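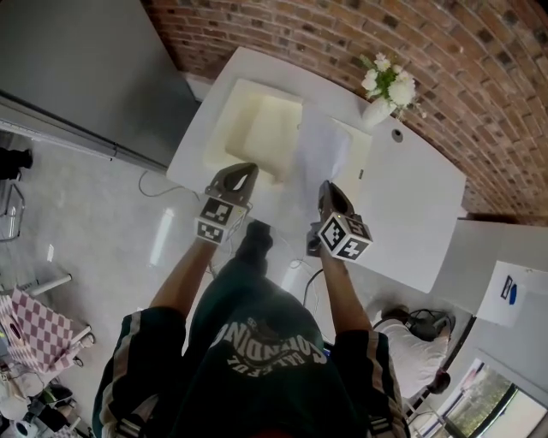
1. 今期の進み具合

Tindisley 助成担当 御中
Skikard 窓口環境改善 中間報告
2022年1月27日（木）
報告者 Gerardo Dimaculangan

受付の書類置き場を机の上の浅いトレー一枚にまとめる、という計画の前半が終わりました。机はレンガ壁の前に据え、クリーム色のトレーを机の左寄りに置いています。申請書どおりの配置です。期限にも予算にも遅れはありません。ただ、計画が進んでいることと、計画に意味があることは別に考えたいので、今回は疑問点を多めに書きます。

前半の期間にトレーを通った用紙は2,579枚でした。うち199枚は、一度もトレーのくぼみに収まらず、縁に掛かったまま、あるいは机の上に半分出たまま次の人に渡っています。申請時の説明では、縁が立っているので紙は自然に中へ落ち着く、ということになっていました。私は当時からこの「自然に」という言葉を信用していませんでしたし、今も同じです。紙は置いた人の手つきのとおりに置かれます。

2. トレーについて

選定したのは Vedar から仕入れた浅型です。深型に比べて取り出しが楽だという評判でしたが、比較の条件が示されていないので、評判のまま受け取っておきます。使ってみた感想としては、一枚だけの紙を底から取るのは思ったより面倒です。くぼみにぴったり寝てしまうと指が掛かりません。かえって、縁から少しはみ出した紙のほうが角をつまみやすく、慣れた人ほどはみ出させて置くようになりました。先の199枚を全部「失敗」と数えてよいのか、ここで判断が割れています。私は集計上は失敗に入れましたが、注記を付けました。

トレーの位置についても意見が出ています。左寄りに固定したのは、右利きの人が右手で紙を取るという想定からです。この想定を誰が確かめたのか、資料をさかのぼっても見つかりませんでした。後半では週ごとに左右を入れ替えて記録します。

3. 机と天板

天板は白で、つやがあります。汚れがすぐ見えるので清掃しやすい、というのが Bandara の提案書の説明でした。汚れがすぐ見えるのは確かです。清掃しやすいかどうかは別で、今のところ拭く回数が増えただけに見えます。白い紙を白い天板に置くと見落としやすいという苦情も6件ありました。クリーム色のトレーとの差もそれほど大きくありません。色の濃い下敷きを一枚敷けば済む話だと思うのですが、見た目の統一を理由に見送られています。見た目の統一がどの目標に効くのか、次回の打ち合わせで説明を求めるつもりです。

天板の配線用の丸い穴は、書類の仕事には使いません。既製品を選んだ結果なので仕方ありませんが、付箋を落としたという話が一度ありました。ふたを付ける費用は計上していません。 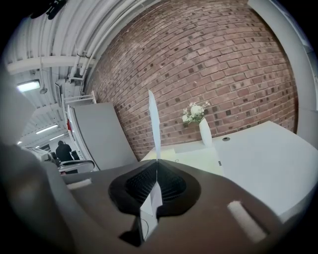 花についても書いておきます。申請書には「来訪者の心理的負担を軽減する」とあり、白い花瓶に葉の付いた白い花を入れて、壁に近い側に置いています。来訪者に任意で答えてもらった用紙は68枚集まりましたが、花に触れた回答のほとんどは「きれいだった」という一言で、負担が軽くなったと読めるものは見当たりませんでした。きれいなのは結構なことです。しかし、きれいだという感想を心理的負担の軽減の証拠として報告書に載せるのは無理があります。本報告では効果不明と記載します。

花瓶が細いため、倒れないかという心配も事前にありました。今期、転倒の報告は受けていません。報告がなかったというだけで、安定していると結論するつもりはありません。書類の作業は手前で行い、花瓶は奥に寄せておくという運用を続けます。

4. 壁と床

赤茶色のレンガ壁を背にした配置は、関係者の間では好評です。ただし、好評だと言っているのは配置を決めた側の人が大半なので、割り引いて聞いています。実用面で気になるのは床のほうで、淡い灰色の床がよく光を返します。書類の読みやすさに影響するという指摘と、気にならないという指摘が同じくらいあり、時間帯をそろえて聞き直さないと何とも言えません。聞き直しは後半の作業に加えました。

5. 予算

支出は計画の範囲内です。未使用分は下敷きの試用に回したいと考えていますが、費目の変更に当たるかどうか、ご判断をお願いします。机とトレーの追加購入は、現時点では申請しません。今の一組で効果がはっきりしないものを増やしても、はっきりしないものが二組になるだけです。

6. 後半の予定

・トレーの左右入れ替えと記録
・はみ出した紙の扱いについて、数え方の見直し
・色の濃い下敷きの試用（承認をいただけた場合）
・床の反射について、時間帯別の聞き取り
・花を置かない期間を設けた比較

最後の項目には内部で反対があります。花がないと寂しいという理由です。気持ちは分かりますが、置いた状態しか知らないまま効果を論じることはできませんので、短い期間でも実施させてください。

9月に予定している最終報告では、申請書の目標を一つずつ取り上げ、達成、未達、判定不能のいずれかを付けてお出しします。判定不能が多くなる見込みであることを、先にお伝えしておきます。ご質問は報告者まで直接お寄せください。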